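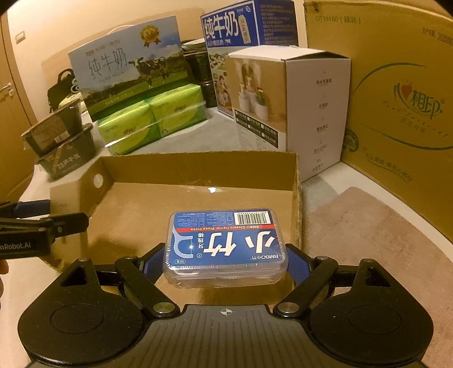
Dental floss picks over an open cardboard box.

How to check a recall petition before you sign

Don't take the clipboard holder's word for it. Read the charge itself and ask for a date, a vote or a document. "Lost our trust" is none of those.

Next, look up how many valid signatures it needs. In Trostmont it was 3584, and the 400 gathered at the first rally sounded better than they were.

Then find out who paid for the printing. If you can't, keep your pen capped.

Agata Negri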